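# The Best Two Hours in Amateur Rugby Are Played in a Sheep Field

The wind comes down off the ridge at Irncombe and goes straight through whatever you thought was a warm jacket. There's one set of bleachers, a scoreboard that has to be changed with a pole, and a pitch that slopes so much from the clubhouse end that kickers learn to aim a yard outside the left post and let the hill do the rest. I have been to bigger grounds, with roofs and parking and food you can eat with a fork. I'd trade a season ticket at any of them for one more afternoon here.

I came up in June to watch the home side play Grube, a match that has been on the calendar longer than most of the players have been alive. The two towns are a valley apart. They share a high school, a hospital and a good number of marriages, and once a year they share a rugby ball with a ferocity that has to be seen up close to be believed (and you can see it very close, the touchline rope being four feet from the front row of seats).

If you only know the professional game, the first thing that hits you is the noise. On television the crowd covers it up. At Irncombe you hear every scrum go in like a truck door slamming, and then the breathing, and the hooker calling for the put-in, and some grandmother behind you telling the referee what she thinks of the angle. She was right about the angle, by the way! The Grube loosehead had been boring in since kickoff.

## A forward pack built in the off-season

Last year Irncombe's scrum went backward in nearly every game. They had quick wings and a fullback who could catch anything, and none of it mattered much when the ball kept arriving on the back foot. So over the winter the forwards went to work, two nights a week, in the dark, on a scrum machine older than the clubhouse carpet.

What they came out with is a joy to watch. The binding is tighter. The second row gets its hips low before the call and stays there, and the flankers push for the whole scrum now, where last year they'd be peeking over the top to see who had the ball. By the half-hour mark against Grube, the home pack had won a penalty on its own feed and then a second on Grube's, and the noise that went up from the bleachers for that second one was louder than for the first try.

I love this about small-town rugby. People know what they're looking at. A loose pass gets a groan, but a good, honest shove at a five-yard scrum gets people on their feet with soup in their hands.

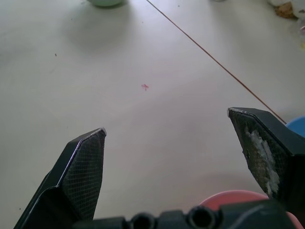

## The kick that used the hill

Grube led at the break, and deserved to. Their half-backs had figured out the slope quickly and spent the first half rolling the ball into the corners, making a tired Irncombe back three turn around and chase it. Their try was a beauty: a short lineout, a dummy to the blind side, and the scrum-half gone through a gap you could have driven a tractor through.

Turning around at the half meant Irncombe had the hill behind them, and they used it. The fly-half started hanging kicks up into the wind and letting them drop short, right where no visiting fullback wants to run. The third one bounced backward. A home center, following it up at a dead sprint, took it on his chest and went in under the posts before he seemed to know he had it.

After that came the kind of twenty minutes you drive three hours for. Both sides gave up on field position and ran everything. Grube threw a long pass off the top of a lineout that should have been intercepted and instead sent their wing sixty yards down the rope, close enough for me to hear him swear when the cover tackle came in. Irncombe stole the next ball and went the other way. There was a knock-on, then a knock-on off the knock-on, and the referee, bless him, let advantage run until everyone had lost track of whose it was.

With two minutes left and the sides level, Irncombe won a penalty in front of the bleachers, well out to the left. Aim a yard outside, let the hill bring it in. The kicker aimed two, the wind dropped at just the wrong moment, and the ball stayed out there. I have never heard a groan like it. Then the final whistle went, and both packs just sat down where they were.

## What the crowd was worth

The gate that day was 1023, which is a lot of people for a field with one turnstile and a cash box. The club record is only 160 more, set on a day when the visiting side brought a brass band and counted every tuba player. Entry cost less than a sandwich, and kids got in for nothing, and at halftime most of those kids were on the pitch themselves, kicking at the same posts.

That is where the next pack is coming from. The under-twelves train on the bottom corner, where the ground is soft, and they already do a version of the seniors' scrum call, shrill and slightly too fast. The girls' side has grown so much that it now has its own night, and its front row looked, to my eye, better bound than some grown men I've watched.

## If you go

Take the valley road and park along the wall; the field behind the clubhouse turns to soup after rain. Sit at the top end for the first half if Irncombe is playing downhill, the bottom end if not, and bring a hat you don't mind losing. The pies are gone by halftime. The tea lasts all day.

The return match is at Grube in the spring, on a ground that's perfectly flat and, I'm told, floods from both sides. I've already asked for the weekend off.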